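Speaker notes – Planning for the second bench
Rasa Koppel
Budget session, 8 January 2025
Talk time 12 minutes, leave the rest for questions

Opening

Thank Uldis for moving the agenda around. Say who I am for the people from the Soltau site.

What I want by the end: a yes or no on the second arm bench for next year, and a decision on who owns the spare parts line. The bench is the big number. The spare parts line is the one we keep getting wrong.

Slide 1 – Where we are now

One bench in use at Gostlow. Two arms on it, one table, one set of gripper parts shared among three people. Bench time is booked through the end of February. Yevhen has been turning down requests from the packing group.

Last year's equipment plan listed the arms and the table and stopped there. Everything else came out of general supplies. Baiba went back through the orders and found 64 separate purchases for that bench. Screws, cables, clamps, finger pads, storage boxes, bins of toys and household items for the arms to pick up. Most were small. Read the total out loud: $1,670. We had planned zero.

Slide 2 – What is on the bench

Let people look for a few seconds before talking. 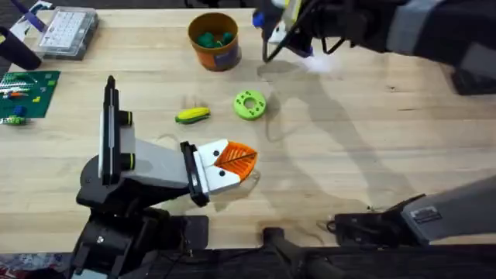
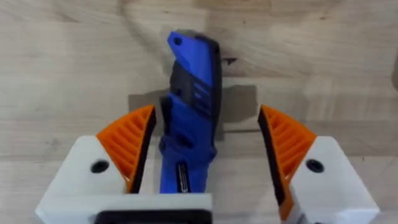 The Gostlow bench: first, the tabletop with both arms; second, a folding knife between the gripper fingers.

Points to make while this is up:

The arms are one line in the budget. Look at the rest. Cabling, clamps or stands at the table edge, an organizer box, the bucket, the loose objects. All of that has to be bought again for a second bench, and it has to be there on day one.

Point to the orange pads in the second picture. The ribbed part and the black strip on the inside edge are what touches the object. We treat these as consumables. They should be ordered with the arms and reordered on a schedule.

Objects matter too. A toy ear of corn and a folding knife are very different shapes to hold. If we only buy easy things, we learn very little about what the grippers can do. Put an amount in the plan for objects and let Yevhen spend it as he likes.

Shadows. The arms throw large soft shadows across the wood. Prasanna wants to price a better light for the second bench. I think that is fair. It is not in the figures on the next slide.

Slide 3 – Two ways to buy

Option A. Full bench from Skanora. Table, arms, mounts, cables and first set of pads on one invoice. Longer wait, one phone number to call when something is wrong. They will hold the quote through February.

Option B. Arms from Skanora, everything else from Jitaru and local suppliers. Cheaper on paper. The accessories quote from Jitaru is $1,103 and does not include shipping or anyone's time. Last time, putting it together took Uldis and Yevhen most of two weeks, and that was never charged to the project.

My recommendation is A for the bench and Jitaru for the spares after that. Say this clearly. Last time people left the room unsure which one I was asking for.

If someone asks about leasing: we looked, the terms were for three years, and we don't know what we will want in three years.

Slide 4 – Spare parts

Proposal: a fixed yearly line, owned by one person. I am suggesting Baiba, who has agreed if she gets the ordering card.

Start with $1,670 per bench, same as last year's real spending. Review after six months. Unused money goes back.

Keep on the shelf at all times:
two full sets of finger pads
one spare of every cable
mounting screws in each size
one spare joint motor, if the supplier will sell it alone (Prasanna is checking)

Slide 5 – Space and power

Short slide. The second bench goes along the back wall at Gostlow. It needs its own circuit. Facilities has the request but no date yet. Don't promise a date.

Floor space under and in front of the table needs to be planned this time. Cables and equipment end up down there. Ask for a cable tray in the same work order – it is much harder to get one later.

Slide 6 – Decisions needed

Second bench, yes or no.
Option A or B.
Spare parts line and owner.

Go around the room if it gets quiet. Soltau may ask for the bench to go there. Answer: we can talk about a third one next year, after we see the booking numbers for both.

Backup slides if asked: the order list from Baiba, the two quotes side by side, floor plan.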